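1/ I have now rented out my parking space in Umadthorpe for a full year and feel qualified to bore you about it. A thread.

2/ The space came with the flat. I don't own a car. For three years I paid a service charge on a rectangle of tarmac and visited it now and then, like an elderly relative.

3/ Then a neighbour mentioned people pay 92 quid a month to park near the station. I had never in my life been so interested in a neighbour.

4/ I listed it on Skilis. The form wanted a "personality" for the space. I put "quiet". They rejected this for being under 40 characters, so it became "quiet, level, drains well, near the bins".

5/ First enquiry: would it fit a horsebox. Second enquiry: would it fit a horse. Same man. I stopped replying when he asked about grass.

6/ Third enquiry was Mingxuan Luo, who has a small green hatchback and beautiful manners. He asked if he could come and look at it first. So we stood there in the drizzle, two grown adults, looking at it.

7/ He said "it's very rectangular". I said thank you.

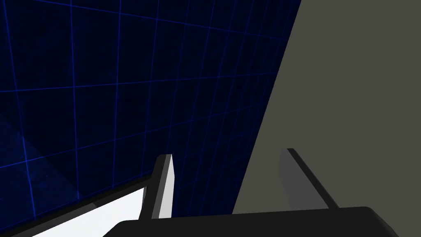
8/ Money. It came to 1053 pounds after the Skilis fee and one month off while they dug up the drains. So much for "drains well".

9/ Before you all rush out: read your lease. Mine has a whole page on parking, including a ban on "the keeping of poultry within the bay". Renting it out needed a letter from the managing agent, Brellodano, who took from April to the end of June to write two lines.

10/ Tell your insurer as well. Mine put me on hold for so long that I descaled the kettle. They then said it made no difference and thanked me for my honesty in a tone I didn't care for.

11/ Other people will park in it. You'd think a painted number and a sign would do. A man in a van told me he was "only loading". He was asleep.

12/ I looked into a fold-down bollard. 400 pounds fitted. I bought a traffic cone instead. The cone was stolen in a week, then came back with a different sticker on it. I've asked no questions.

13/ Mingxuan has renewed. He also brings me oranges, and I can't work out whether I have to declare them.

14/ A few of you are asking about the cafe by the station, since I moaned about it last time. It's called Cha, it's still good, and no, you can't park there either.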